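Ilar halts kitchen robot trials after grip fault

Robotics firm Ilar has stopped all runs of its bread-handling program in simulation after the software let go of items without being told to. The fault turned up in November during tests for the Kalamthorpe project, where an arm moves food from place to place in a virtual kitchen.

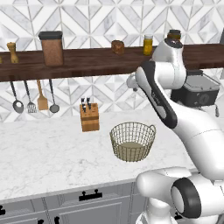 The simulated kitchen used in the Kalamthorpe tests. Render: Ilar

An internal review covered 3,628 runs. In 1,056 of them the gripper received an open signal too early – sometimes before the arm had reached its target. No real hardware was involved and no one was at risk, the company said.

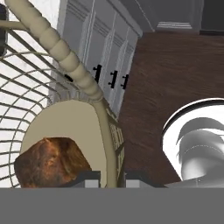 What went wrong

Svenja Rieger, who led the review, traced the fault to a timing error in an update to Gredomard, the control software. Two messages could arrive in the wrong order, and the newer one was then ignored.

"We would rather find this on a screen than on a counter," Rieger said.

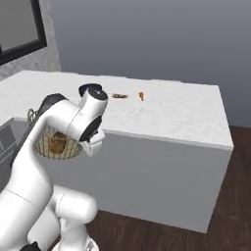
Next steps

The update has been withdrawn. Ilar will repeat the basket task on the older version before testing a fix. Coşkun, which had planned to try the program on a physical arm, has put that work on hold until the new results are in.
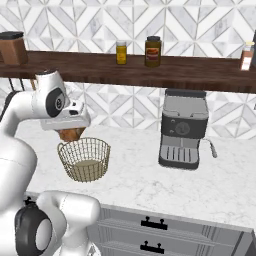
By Wiebke Kohlhase

Ilar expects the repeat runs to take five weeks.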